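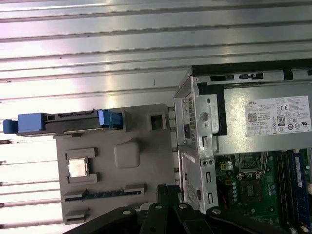 Page 16

Chapter 2
Repair, Reuse and Scrap

When a household or an office stops using a machine, it has three main choices. It can have the machine repaired, pass it on to another user, or send it for scrap. Which one it picks depends mostly on price. If a repair costs nearly as much as a replacement, few owners will pay for it, even where the fault is small.

This chapter looks at the costs on each side of that decision. We begin with labour. A desktop computer is put together quickly, from parts that arrive sorted and clean. Taking one apart is slower. Screws differ from one maker to the next, panels have to be freed in the right order, and the worker often has no drawings to go by. 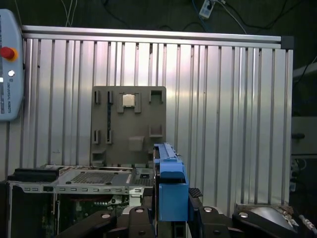

Figure 2.1 A fixture board in front of a ribbed metal panel.

The town of Wysocka gives us a case to work with. In one year its depot took in 2229 desktop machines. Of these, 1477 were stripped for parts and metal, and the rest were sold on or given to schools. Vesela Nikolaidis, who studied the depot's accounts, found that the sorting bench cost more to run than the lorries did. Most of that money went on wages.

Parts also vary in what they fetch. A working hard drive can be wiped and sold again, while a plastic tray has little value except by weight. Circuit boards hold small amounts of copper and gold, but a smelter will only take them in bulk. A small depot must therefore store boards until it has a full load, and storage has a cost of its own. 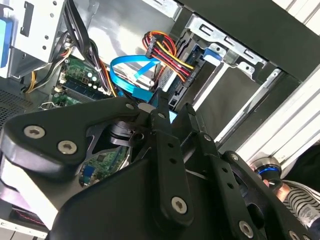
The second cost is transport. Wysocka sends its boards to a smelter at Gavano and its steel to a yard at Vellik, which is much nearer. Steel leaves every week. Boards leave twice a year, in June and December, and the price paid is the one on the day of arrival. Section 2.1 sets out how the depot might estimate its income when that price is not known in advance.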